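Brimberg Cribbage Ladder Records
README and data card

What you get

Game records from one season of the Brimberg ladder, an online two-player cribbage competition hosted on the Fanda card site. The set covers 590 players and 1172 completed games. Each game has a header row, and most games also have a deal-by-deal log with the cards dealt, the discards to the crib, the starter card and the points pegged.

The records were put together by Hywel Rees, who wrote the parser and this file. Sioned Gwilliam checked the scoring and argued with most of the column names. If a column name makes sense, thank her.

Last edited 30/10/2021.

Why it exists

Fanda's lobby page used to say that the ladder "reveals the true masters of the peg." I have played cribbage most of my life and I had my doubts. A single game of cribbage between two decent players is close to a coin flip with a nice wooden board attached. To show that a ladder is sorting people by skill you need a lot of games per person, and when I looked at the public standings most people had played a handful.

So I asked for the logs, and to Fanda's credit they said yes. I expected a fight over it. What came back was a pile of text exports in three slightly different layouts, which is why there is a parser.

I should say up front that the data does not settle the argument. People on the site's forum have already used an early copy to claim that it does, in both directions. Please don't.

Files

players.csv
One row per player. Random ID, month joined, self-reported experience, final ladder rank, Boltex score at season end.

games.csv
One row per game. Game ID, both player IDs, who dealt first, final score for each side, skunk flag, how the game ended.

deals.csv
One row per deal. Six cards to each player, what each one threw to the crib, the starter, pegging totals, hand and crib counts.

excluded.csv
Games we took out, with a short reason code. Read this one before you complain that your favorite game is missing.

notes.txt
Things I wrote down while parsing. Not edited, some of it rude about the export layouts.

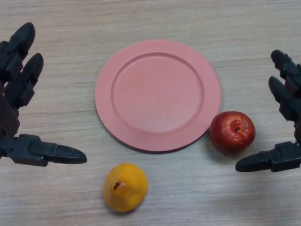

Pink plate, red apple, yellow fruit.

Column notes

experience
Players picked this from a drop-down when they signed up: new, casual, club, tournament. It is worth very little. Plenty of people who picked "tournament" cannot tell when to hold back a five, and one of the strongest peggers in the whole set is down as "new." I left it in so that somebody can show how bad it is, which would be a useful small paper.

rank
Ladder position when the season closed in July. The ladder lets you challenge anyone a few places above you and swap if you win. It does nothing to make you play. A player who wins early and then goes quiet will slide only when somebody beneath them challenges and gets an answer. Unanswered challenges were supposed to count as a loss after a week, but I found cases where they didn't, and Fanda could not tell me what rule was used. Treat rank as a record of where people were standing. It is a poor measure of how well they play.

boltex
The Boltex score is a skill number that the site buys in and prints next to your name. It starts everybody at 2000 and moves after each game. That is all I can tell you, because the method is not published. I asked. I was sent a leaflet. The leaflet says the score "learns your style," and I will believe that when somebody shows me the code. Two players with the same results against the same opponents can end up with different scores, and I have no explanation for it. Do not use this column as ground truth. I mean it. If you train a model to predict Boltex you will have a model that predicts Boltex.

ended
One of: pegged_out, counted_out, resigned, timeout, unknown. The timeout value covers both people who lost their connection and people who walked away from a losing position, and there is no honest way to tell them apart from the log. Sioned wanted to split them by the score at the time of the timeout. I said that would be guessing with extra steps. We left it as one value.

first_deal
Who dealt first. The site says this is decided by a cut. The cut cards themselves are not in the export, only the result.

crib_throw_a, crib_throw_b
The two cards each player threw. These are the best part of the set, in my view. Rank and score are muddy, but a discard is a discard. If you want to study decisions and leave results alone for once, start with these.

muggins
Always false. The ladder counts hands automatically, so nobody can miss points in their own hand. The column exists because one of the export layouts has it. It also means that anyone who says this data measures "complete cribbage skill" is leaving out counting, and counting is where half the players at my club lose their games.

How the records were cleaned

The parser reads each export line, rebuilds the deal and scores it again from the cards. Where our score and the logged score disagreed, we looked at it by hand. Nearly all the disagreements came down to one bug of ours in double runs, now fixed. The rest were flushes in the crib: one of the export layouts counted a four-card flush there, which the normal rules don't allow. Final results in games.csv are what the players saw on screen. The rescored numbers are kept in separate columns ending in _re.

We threw out games where both sides played from the same account group, and games with no recorded deals and no final score. We did not throw out games that looked strange. There is a long habit in this kind of work of dropping whatever spoils the chart, and I wanted no part of it.

Times have been reduced to the order of play. Chat is gone. Player names are gone, and the IDs were drawn fresh for this release — they do not match any ID on the site.

The Sandoval event

Part way through the season there was a side tournament called the Sandoval Cup, and some of its games were fed into the ladder. They carry event = sandoval in games.csv. Be careful with them. The pairings were seeded using Boltex scores, so strong-scored players met weak-scored ones in the early rounds and had an easier time of it, which then pushed their scores further up. If you run a regression over the whole season without taking this into account, you will find that a high Boltex score predicts winning, and you will have found the seeding.

I would drop those games for most purposes. Sioned would keep them and add a flag to the model. She may be right, but I have not seen it make much difference to anything I trust.
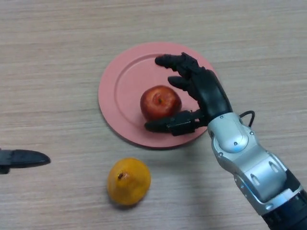

The apple on its pink plate.

Is the shuffle fair?

Everybody asks, usually after losing. The forum has a thread on it that goes back further than the ladder does.

What we can say: the cards dealt look like what you would expect from a fair deck, for every test we tried on single deals. The test script prints its results as plain text so that you can go over them yourself. What we can't say: that the deck is fair in every way a motivated person could dream up. If you test enough patterns, one will look odd. Pick your pattern before opening the file and I will listen. Come to me with "the starter is a jack too often when I am not the dealer" and I will ask how many other things you tried first.

Also note that the shuffle and the first deal are produced by different parts of the site. A clean result for one tells you nothing about the other.

Good uses

Studying discards by dealer and non-dealer. Testing a cribbage engine against throws that real people made. Teaching a class how little a short record of wins can tell you. Checking a hand scorer — deals.csv is handy for this, and it caught our own mistake.

Bad uses

Naming the best player. Working out who is behind an ID. Selling a betting or coaching product on the strength of it. Saying anything about cribbage players in general: these are people who signed up to a ladder on one site, stuck with it long enough to finish a game, and did not ask to be left out. Your grandmother, who would beat most of them, is not in here.

Known problems

Some deals are out of order inside a game. Sort by deal_no, not by row.

A few players seem to have come back under a second account after a bad start. We merged the ones that told us about it. The others are still separate people as far as the files are concerned.

Skunk flags are missing for one export layout. You can rebuild them from the final scores, and I probably should have.

Pegging is stored as totals per player per deal. The order in which cards were played is absent. This is the biggest gap in the whole thing and it can't be fixed, as the site never kept it. Any claim about pegging skill from this set deserves a hard look.

No player in the set has enough games for me to be comfortable ranking them. I have said this already and will go on saying it.

Removal requests

If you played on the ladder and want your games taken out, write to Fanda support and ask for the Brimberg records contact. Give your site name and they will pass on the matching ID. Your opponent's half of each game has to go too, so the row disappears completely.

Citing

Rees and Gwilliam, Brimberg Cribbage Ladder Records. Say which files you used and whether you kept the Sandoval games. If your result depends on the Boltex column, put that in the first paragraph where people will see it.

Corrections are welcome, especially to the scoring. Send the game ID and the deal number along with your own count of the hand.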